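Youssra Helmy
2021-08-01

1/ Spent the week with the new Lurner release. The notes promise "robust cloth perception." I have read that sentence in every release since I started and I'm still folding my own shirts.

2/ My complaint is the grasp planner. It scores candidates on a fisheye view and assumes the cloth outline is complete. Look at the blue fabric on this bed and tell me where the bottom edge is.
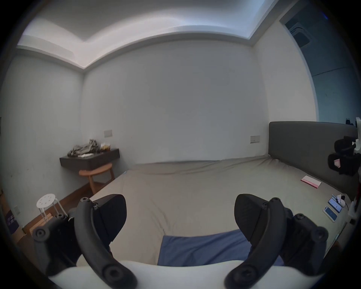
PERCEPTION

3/ The mask stops where the gripper body starts. The planner treats that line as a hem. So it happily proposes a pinch on an edge that doesn't exist, confidence way up.

4/ Sang Văn says more data will fix it. We went from 405 clips to 810 and the fake hems are still there. I'd try masking out the gripper first, it's a small patch.

5/ The other view has its own trouble. Both pads near the cloth, one at each side, lots of low folds between them.
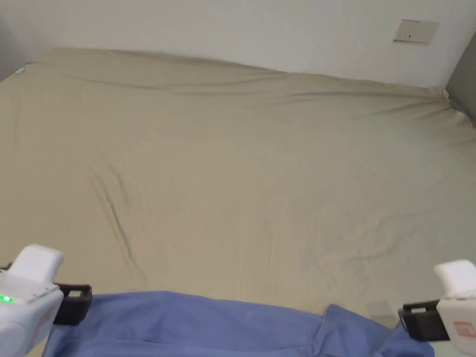
Photo: Youssra Helmy

6/ Depth on folds like these is mush in our pipeline. And the long crease in the sheet, left half? The edge detector loves it. It's a wrinkle in the bedding, guys.

7/ I asked for the failure logs behind the release chart. Got a nicer chart.

8/ Patch is on my branch if anyone wants to break it. Ataberk Değirmenci is reviewing the camera model part. Please don't send me the demo video again.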